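Ticket 268: Electric cooking pot trips the kitchen sockets
Opened by: Isla Cowie, Farquharson House, second floor kitchen
Opened: 19 Jul 2020
Category: Electrical / small appliances
Status: Closed

Problem as reported

The sockets along the worktop go dead when the electric pot is on. It doesn't happen straight away. Usually it runs for a while and then the whole row goes off, including the fridge. The lights stay on. Resetting the switch in the hall cupboard brings everything back until the next time. Has happened on three evenings now.

Reply 1 (maintenance desk)

Thanks for reporting. Please tell us:
What else is plugged in on that row when it goes?
Which switch in the cupboard drops, the wide one or one of the narrow ones?
Is the pot plugged into the wall or into an extension lead?

Please leave the pot unplugged for now.

Reply 2 (Isla Cowie)

Fridge, kettle, toaster and the pot. It's the wide switch that drops, the one with the test button. The pot is on a Nekitz four-way lead, with the kettle next to it. The pot is the pale green one with the glass lid and was bought for the flat in July. The label says 900 W.
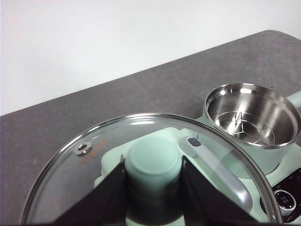 The kettle was not on the last time it tripped. I'm sure of that because I was waiting to fill it. The fridge is on its own wall socket at the far end.

Reply 3 (maintenance desk)

The wide switch is the RCD. It drops for leakage to earth, so too many things on at once is unlikely to be the cause. We need to find which item is leaking. Please do the following in order and note the result of each.

1. Unplug everything on the row except the fridge. Leave overnight.
2. Plug the pot straight into the wall, no lead, and run it for 19 minutes with water in it.
3. If that is fine, unplug the pot. Put the kettle on the lead and boil it twice.

Stop at the first trip and write back.

Reply 4 (Isla Cowie)

Step 1: no trip.
Step 2: no trip. Ran it again with dinner in and still nothing. 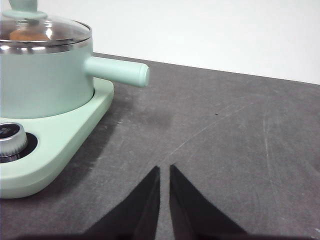
Step 3: tripped on the second boil. I then put the kettle in the wall socket and boiled it three times with no trip. So it looks like the lead and not the kettle or the pot. There is a brown mark by one of the holes on the lead which I hadn't noticed before.

Reply 5 (maintenance desk)

Agreed. Stop using the lead and don't put it in the general waste. Leave it in the Bedstead crate at reception with the ticket number on it. We'll bring up a Kirkalik six-way and test the RCD while we're there.

Visit note

Old lead collected and tested. Failed insulation test. Damp inside the casing, probably from the sink side of the worktop. Cable cut and lead scrapped. RCD tested and within limits. Kettle and pot both passed and were labelled. New lead fixed to the wall, clear of the sink. Kettle moved to the wall socket.

Reply 6 (Isla Cowie)

Nine days and no trips. Fine to close. Could someone check the lead in the first floor kitchen too, as it's the same make and sits in the same spot?

Closing note

First floor lead added as a separate job. Closed.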